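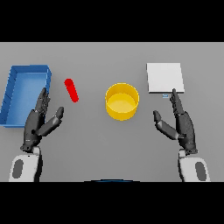
Blue tray, far left. Mine at home is the same idea.

Boot trays by the door: do they do anything?

saltline_ed
Posted 2024-03-06
We moved to Urham in August and every neighbor has one of those shallow plastic trays inside the front door for wet shoes. I bought one for $17. So far it holds a puddle, and my boots stand in the puddle. I don't see how this beats a doormat. Am I missing something or is this just a thing people buy because other people have one?

marrowfat
You need something in the bottom to lift the boots. Pebbles, a wire rack, whatever you've got. The tray only catches the drips.

saltline_ed
So I buy a tray and then I buy rocks to fix the tray.

marrowfat
River rocks are free if you live near a river.

kettle_on_2
I've had mine for six winters and would not go back. Before that we had a rug, and the floor under it went gray and soft along one edge. A new piece of flooring costs a lot more than a tray. Get one with real sides on it. The flat kind with a little lip is useless, one good snow and it runs right over onto the floor.

dunmore_flats
I'm with Ed. I tried the Plandbridge one that everybody on here recommended and it warped the first time I set it over a floor vent. Rocked like a boat after that. They want $39 for the big size, which is a lot for a piece of plastic with edges.

kettle_on_2
Why would you put it over a vent?

dunmore_flats
Because the listing said it dries shoes faster that way.

kettle_on_2
Fair enough. I still wouldn't.

pinchbeck
The salt is the real problem and no tray fixes that. It dries to a white crust, then the next wet boot turns it back into brine. If you don't rinse the thing out you're pickling your leather. I wipe my boots down with a rag and a bit of vinegar in water and stand them on newspaper. The newspaper goes in the recycling. Cost so far, nothing.

marrowfat
Who still gets a newspaper?

pinchbeck
The Cisudby free weekly. It comes whether I want it or not — might as well stand on it.

tallgrass_jo
We have four kids and a dog, so newspaper would last until breakfast. Two trays end to end, an old towel folded in each one, and the towels go in the wash when they get nasty. I don't love looking at it, but the hallway is dry.

saltline_ed
The towel is the first suggestion I'd try. It does sound like the towel is doing the work, though.

tallgrass_jo
Take the tray out from under it and let me know how your floor looks.

dunmore_flats
My brother-in-law spent $200 on a heated mat from a shop in Wyss. It does work, I'll give it that. He also has to keep it plugged in across the doorway and everyone trips on the cord.

pinchbeck
$200 to dry shoes. Loosen the laces, pull the insoles out and they're dry by morning.

kettle_on_2
Not felt-lined ones. Mine take two nights with the insoles out.

saltline_ed
OK. I'll put a towel in it and rinse it when it crusts up. Still not convinced, but I already threw out the receipt.

marrowfat
Try the rocks.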